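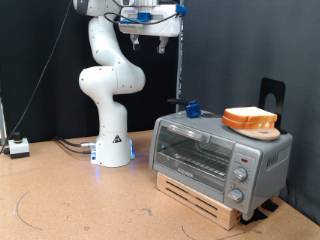

Puspita Goh fries breakfast for the whole of Dosdale harbor, or it feels that way at six in the morning, when the line runs out past the ice house! She has two burners, one pan for eggs and a cook's nerve I can only envy.

Her flatbreads are the thing to get - blistered, buttery and folded over greens. 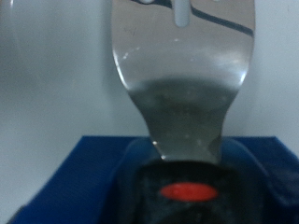 Flipping them is where I always fail at home. Puspita says to wait until the edges lift, then go in low and fast. A broad steel blade with a slot in it, polished bright, gets under the dough beautifully. I've ruined around 50 and I'm still happily at it.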